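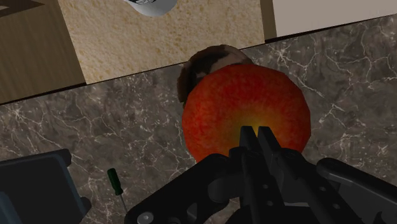 *The simulated gripper at the apple, on the marble benchtop used for set-up checks.*

Itik has reset the finger alignment on its simulated picking cell after a run of missed grasps in December. Kartini Govindasamy, who looks after the cell, said the two fingers were closing off centre in the model – a small offset left over from an earlier mount.

She corrected the offset, then ran 341 test grasps before signing off the change. Another 161 are planned with the wrist turned to a steeper angle.

Eduard Rusnák will copy the new settings to the second cell, Lolomero, once those are finished. Until then, operators are asked to leave its calibration file alone.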